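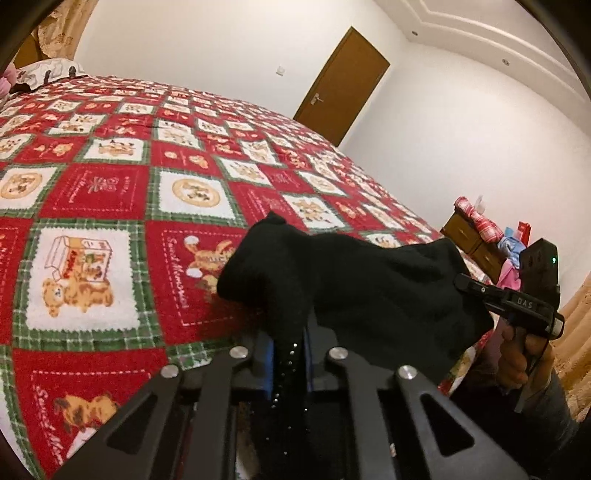
Two grippers, one black garment, a whole bed of teddy bears.

Can a robot put away your laundry yet? Sort of, if you're patient.

Cloth is tricky stuff. A cup stays cup-shaped when you pick it up. A shirt flops into a new shape every time, and the robot has to work out where the sleeves went. You learned this by age 4 or so, and you probably complained the whole time.

A practice robot called Gradura was shown 3946 folds. Then it got 53 fresh shirts to try by itself. It folded most of them, very slowly, and rolled 2 into balls. (You may know this method.)

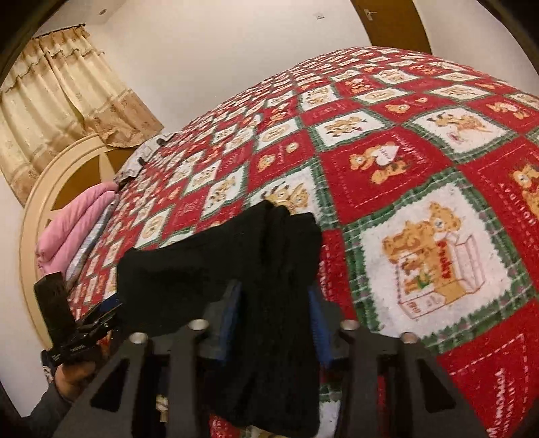

Will a robot clean my room soon?
Probably not this year. Keep your hands ready.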